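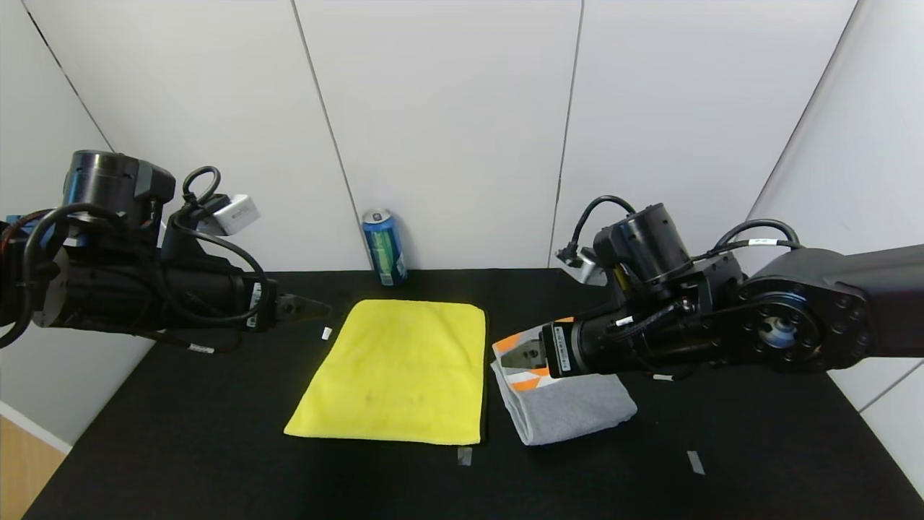

A yellow towel and a folded grey cloth on a black table.

Clanlow text editor gets split view in new release

30/12/2023

Version 6 of Clanlow, the plain text editor from Wuvthorpe, is out now for Mac and Linux. The main change is split view, which lets users open the same file in up to 4 panes and scroll each one separately. Users have been asking for it since version 2.

Search has also been reworked. Results now open in a side panel and stay there while the file is being edited. Saved searches from older versions will carry over, but custom key bindings will have to be set up again.

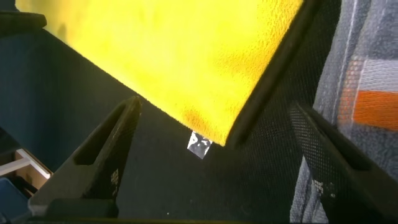 Yellow cloth above a pair of gripper fingers.

Wuvthorpe says files over 9 MB should load faster, as syntax colouring is now done only for the lines on screen. It can be switched back to the old method in the settings.

The Ammann plug-in, which many people use for keyword expansion, does not work with the new version yet. Its developers expect to have an update ready in May. Anyone who relies on it is advised to stay on version 5 for now. 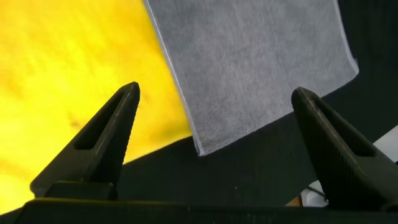
Grey fabric between two gripper fingers.

The upgrade is free for current licence holders. A Windows build is being tested, with no release date given.

6 comments
9 shares

Search Pladville
Go

Contact us | © Pladville | Back to top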